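Keltness (software)

Keltness is an open-source software package for recovering gripper trajectories from demonstrations recorded with hand-held grippers. It takes video of one or two grippers carrying printed cube markers, estimates the position and orientation of each cube, and writes out time-aligned paths that can be used to train a manipulation policy. It is maintained by Wetadlow, a small robotics software firm, and is written mainly in C++ with Python bindings.

History

The project began as an internal calibration script by Mutua Kombo, who needed to check marker poses against a motion capture system. Jennylyn Cabrera rewrote the tracker as a standalone library and added support for two grippers at once. The name comes from the test bench on which the first recordings were made. Early versions handled only flat tags; cube markers arrived with version 7, which also dropped the old configuration format.

Operation

Each incoming image is passed through a square-marker detector. Detected faces are grouped by cube using a lookup file that lists the identifiers and the layout of the faces. Where two or more faces of a cube are visible, their corners are solved together, giving a steadier orientation than a single face. Where only one is visible, the solver keeps both candidate poses and picks between them using the previous motion estimate.

A fixed-lag smoother then runs over the last 30 frames. Gaps shorter than the window are interpolated and flagged. Longer gaps split the recording into separate segments – the package will not join them automatically. Output is stored one file per demonstration, with a confidence value attached to every pose.

Jaw opening is read from a separate channel and resampled to the camera clock. The clock offset is estimated once per session and can be overridden by hand.

Difficult surfaces

Glossy, curved surfaces are a known source of error. Highlights can wash out the edge of a marker, and a reflected marker may be detected as a second cube. Keltness rejects detections whose corner order is mirrored, and applies a local contrast step before the detector runs. The reference set used for regression testing has 1,718 demonstrations, among them a group recorded in household basins and tubs. 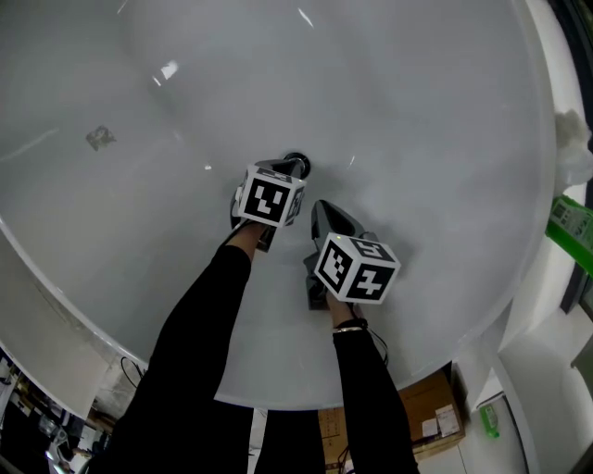 Poppy Naylor has argued on the project's mailing list that the contrast step should be off by default, as it slows the detector and does little for matte surroundings. The setting was left on, with a command-line switch to disable it.

Limitations

The tracker assumes rigid cubes and does not correct for a marker that has shifted on its mount during a session. Rolling shutter compensation is experimental. Colour calibration is not supported.

See also

Fiducial marker
Hand–eye calibration
Imitation learning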